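February, evening

Today I woke up before six and could not sleep again, so I decided to finally make the barley soup from my grandmother's notebook. In Vitar we ate it every winter, and I have now lived in Folledby for 11 years without cooking it one time. I was a little ashamed when I understood this.

The notebook does not help much. She wrote "barley, enough" and "cook until it is good." I took 200 grams of barley and 600 grams of potatoes, and I put the barley in water last night, as my mother told me on the phone. She also told me that I must not add carrots. I added one carrot.

In the morning I walked to the shop on Stavetti Street for smoked ribs. They had only sausage. The woman there wanted to know what I was cooking, and I did not know the English name for the sour cream we use, so we talked for a long time and I came home with something similar. It was snowing a little and my left boot let the water in again. I must take the boots to be repaired before the weekend.
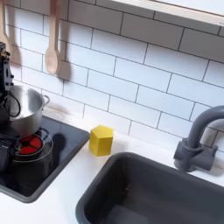
The pot on the cooktop.

I ate at two o'clock, alone, with the radio on. The taste was close, but the smoke was missing, and I think she used more marjoram. The second bowl was better than the first. I wrote my changes on a separate paper and put it inside the notebook, because I do not want to write on her pages.

In the afternoon I answered letters and read 24 pages of the book about Tipoki. My mother called at seven. I did not mention the carrot.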